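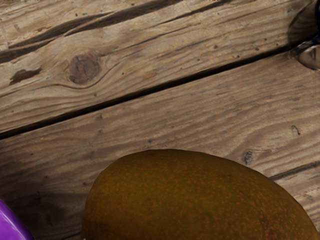 Bontu Kassa wrote in response to my last entry that oil should never be applied to an old floor in winter, and that I should have waited until September. The point deserves a considered answer.

The advice is sound for an unheated room. The front hall at Stovness has been heated since the new boiler was fitted, and it was held at a steady temperature for 10 days before any work began. The first coat of Clemix was applied thinly and left overnight. The second went on two days later – a longer wait than the can requires.

I do accept a related criticism. My earlier entry gave the cost of materials as $141 and left out the sander. With rental included, the total was $439. Readers who are planning similar work should use the higher figure.

Abrehet Hailu asked whether the gaps between boards ought to be filled. It is my position that they should be left alone. Old boards move with the seasons, and filler tends to crack and lift within a few years. Five boards near the stairs were loose and have been screwed down again – the rest required no repair.

Comments on the choice of wax remain open. The back bedroom will be addressed next.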